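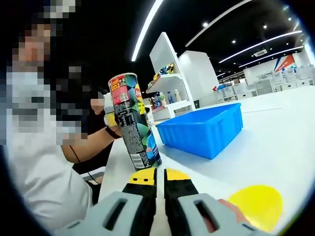 Room for the Tall Can: How Shared Snack Tables Are Being Rearranged

The snack table is among the most heavily used pieces of furniture in any shared workplace, and it is seldom given much thought. At the Nikby study centre, which serves 62 members of staff and a changing number of visitors, the arrangement of food and drink was left to habit for several years. In November the centre asked Signe Lundgren, an adviser on shared interiors with the Sendaden practice, to review it.

Her first recommendation concerned containers. Crisps sold in tall cylindrical cans, such as the Lay's can on the white table, behave differently from crisps sold in bags. A can keeps its contents whole and may be closed between servings, but it is easily knocked over and it rolls. Most of the shelves at Nikby had been set for low packets, and cans were stored on their sides, where their labels could not be read.

"People do not look for what they cannot see," Lundgren observes. "They open a second can while the first is still half full."

The revised plan makes use of open white shelving. Small packaged items in yellow, blue and red stand in a row on an upper shelf, and bottles are grouped together below. The heavier goods are therefore within easy reach and do not have to be lifted down from a height. Cans are brought to the table and served from there.

A bright blue plastic bin with ribbed walls also has its place on the table. Bins of this kind are used at Nikby to carry goods from the store room and to collect whatever remains at the end of the afternoon. They are wiped out daily and are not used for waste, for which separate provision is made beside the door.

The cost was modest. The centre spent 812 kronor on bins and shelf labels and kept the furniture it already owned. A similar exercise at the Addo reading rooms, where new shelving was required, came to 3358 kronor.

Certain questions remain open. Staff have asked for a second table near the Stonov entrance, and the matter of opened cans left overnight has yet to be settled. The present rule is that any can opened before noon should be finished or closed by five o'clock, and that its lid should be kept with it. Lundgren will return to Nikby in the spring to inspect the shelves and to consider the request for the second table.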